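Trullusdale Reuse Room to Stay Open Through the Winter

People in Trullusdale who have gotten into the habit of stopping by the Reuse Room on their way home with a lamp under one arm will be glad to hear that they can keep right on doing it. The town has agreed to keep the free swap shop on Stusine Street open through the winter, when it had been expected to close at the end of September and stay dark until spring, as it has every year up to now.

The new hours begin in October. Doors will open at 10 in the morning and close at 5 in the afternoon, an hour earlier than the summer schedule, which longtime visitors will remember was set back when the building had hardly any working lights and everything had to be done by whatever sun came in through the front windows. The lights have been good for two years now, and the heat, which was the real sticking point, was put in over the summer.

For anyone who has managed to miss it so far, the Reuse Room is in the old feed store, the long low building past the bridge with the green doors. The idea is about as simple as they come. You bring in household things you no longer need, as long as they are clean and still have some use in them, and you take home whatever catches your eye. No money changes hands, there are no tickets or points to keep track of, and you don't have to leave something to take something (though most people seem to do a bit of both, and a good many leave with more than they came in with and look a little sheepish about it).

The town has kept a tally at the door since this season opened, and by the last week of August 3,974 items had gone home with somebody. Kitchen things lead the list by a long way, with pots, baking dishes and mugs moving nearly as fast as they can be set out. Children's books come next, then small furniture, then a big cheerful category that the tally sheet calls "around the house," meaning everything from curtain rods and doormats to picture hooks, dustpans, flowerpots and cleaning brushes.

That last category has been something of a surprise. When the Reuse Room first opened, cleaning supplies and odds and ends were turned away at the door on the theory that people would rather buy those new. The rule was dropped after a family moving out of state left a whole carload of household goods on the step, mops and all, and the lot was gone by closing time. These days the back wall is given over to open bins of small goods, and on a busy morning it can be hard to get near them.

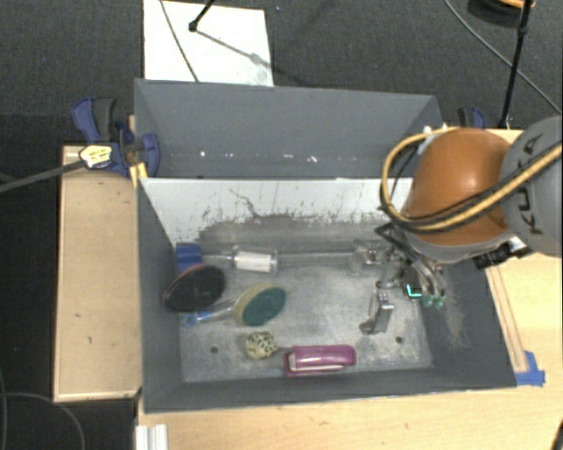 Brushes in a gray bin, with a bright blue piece in the far corner.

Digging is half the fun, as any regular will tell you. The shelves at the front are kept in good order, with glasses next to glasses and plates stacked by size, and they suit a person who knows what they want and has a roast in the oven at home. The back of the shop is for people with a little time on their hands. It is where a neighbor might come looking for one drawer pull and leave forty minutes later with a bread box, two jigsaw puzzles and a recipe for pickled beets picked up in conversation.

The conversation is a good part of what people asked the town to save. When the question of winter hours came up this spring, a sheet of paper was taped up beside the door for comments, and then a second sheet, and by June there were 31 written notes waiting to go over to the town office. Several were from parents who said they had outfitted a nursery there. One came from a household that had lost most of its kitchen in a burst pipe and put it back together a piece at a time, from the front shelves. A fair number didn't mention household goods at all and simply said that winters are long on the Stusine side of town and it would be nice to have somewhere warm to go that didn't expect you to order anything.

Keeping the place heated was always going to be the expensive part. The feed store was built for sacks of grain, which don't mind the cold, and its walls had no insulation whatever. The town set aside money for a heater in this year's budget, and Waweru Hardware supplied the insulation at cost and lent the ladders for putting it up. The work took most of July. Visitors put up with a rather crowded front room while it was going on, with the bookshelves pushed up against the dish shelves and a path between them just wide enough for a stroller if everybody breathed in.

A few things will change along with the season. The covered rack outside, where the garden tools and outdoor chairs usually stand, will be emptied at the end of October and won't come back until April. Large furniture will be taken only by arrangement over the winter, so please call the town office before you load a dresser into the truck. Mattresses, car seats, cribs and anything with a gas tank still can't be accepted in any month, and the same goes for paint, which should go to the collection day at the transfer station in Dodton.

Electrical items are welcome again after a long spell of being turned away. A table near the entrance now has an outlet and a power strip, so that a toaster or a radio can be plugged in and tried before it goes on the shelf. If it doesn't work you'll be asked to take it home with you. Holiday decorations will be accepted beginning in November, and people are kindly asked to untangle their string lights first, or at least to make a start.

Winter coats, boots and mittens will have their own corner for the first time. In past years the shop closed before the cold weather really set in, so warm clothing was left sitting in boxes and missed the very months it was made for. The corner will be to the left as you come in, where the baskets used to be, and there will be a bench for trying on boots. Clothes should be washed before they are dropped off, and pairs of things should be tied or clipped together if you can manage it. The single-mitten box will continue, by popular request.

Dodton residents are included in all of this, by the way. There was some confusion over the summer after a notice went up saying the shop was for Trullusdale households, and a few families from across the county line stayed away for weeks on account of it. The notice was an old one and has been taken down. Anybody who can get there is welcome to use the Reuse Room, and those coming from Dodton may like to know that the lower parking lot, the one by the river, will be plowed this winter along with the street.

The shop will be closed for the last week of September while the shelves are moved back to where they belong and the floor gets a proper scrubbing. Nothing can be left at the door that week, as there will be no room to bring it in and rain is never kind to a box of books. After that things should be back to normal, with the heater running when it's needed and coffee on the counter by the window. Bring your own mug if you have one you like, or pick one off the shelf.

Questions about what can be dropped off may be taken to the town office during regular hours, or asked at the shop itself. A printed list of accepted items is available at the library, at Waweru Hardware and on the board outside the post office.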